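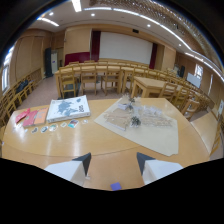
Step 2: Set out the table-clearing test

Tidying a shared table is a fair chore for judging whether a machine is ready for household work. The Trokness routine uses mixed items on a polished wooden table.

Put the flat things (booklets, stickers, cards) in the far row. These are the hardest class: a two-finger gripper has no edge to get under, and glossy wood reflects the ceiling lights into the depth reading.

Put the graspable things in the near row, well apart. Leave bare wood in front of the gripper at the start of each run.

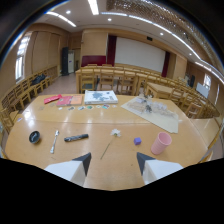

Near row with silver tool, flower, purple cube and pink cup; flat items beyond.

Step 3: Run and score

Allow 30 seconds per item and 2 attempts. Score a pick only if the item is lifted clear and set down inside the tray area. A dragged sticker scores zero.

On our Grarholm arm, the cube and cup passed in 15 runs out of 15. The flower passed in 7, mostly lost to stem slip. No sticker was lifted. On these results the arm can clear cups, but a person still has to do the paper.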